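Chapter 9
Setting Up and Keeping Order at the Table

Most of the arguments in a tabletop wargame start before the first turn. Two players arrive with different ideas of how large the game is, where the hills go and who picks a side of the table first, and by the third turn one of them is unhappy. This chapter deals with the work that comes before play: agreeing the size of the game, laying out terrain, sorting counters and writing down the order of deployment.

The examples use Lockyer, the skirmish rules introduced in Chapter 2, but the method applies to any game with alternating turns. Where Grukel differs, the difference is given in the text.

9.1 Counters and storage

A Lockyer force of 20 figures can need wound, ammunition and morale counters all at once. Players who keep them in one bag lose time hunting through it. Sort counters by type before the game and return them to their places as soon as they leave a figure. A divided tray is enough, and it need not be made for the purpose.

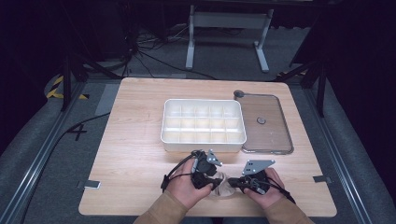 Figure 9.1 White compartment tray with small square cells, beside a glass lid.

Agree at this stage what each counter means. Muthoni Swai's club rules ask both players to use the same colours, even if one has to borrow a set. If the colours cannot be matched, write a key on a card and leave it where both can read it.

9.2 The playing surface

Lockyer is played on any flat surface. The rules give no fixed size, only a distance of 29 inches between the two deployment lines, so the surface must be deeper than that. Mark the lines with string or with a dice at each end -- chalk is hard to get out of cloth.

Check the surface before placing terrain. A figure that slides when the table is knocked has to be put back by agreement, and the two players seldom remember its position in quite the same way.

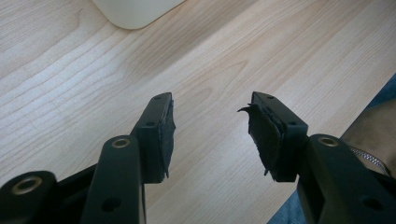 Terrain is then placed one piece at a time, each player taking a turn. No piece may go within 10 inches of another until every player has placed at least one. In Grukel this limit does not apply to walls and hedges.

9.3 Order of deployment

The player who placed the last piece of terrain chooses a side. The other player deploys first. Figures go down in groups, slowest first, and a group once placed may not be moved. Scouts are the exception -- they are held back until both forces are on the table.

Gwilym Price and Citlali Hinojosa, whose game is followed turn by turn in Chapter 10, disagreed over whether a mounted scout counts as a scout or as cavalry. In Lockyer it counts as a scout until it first attacks.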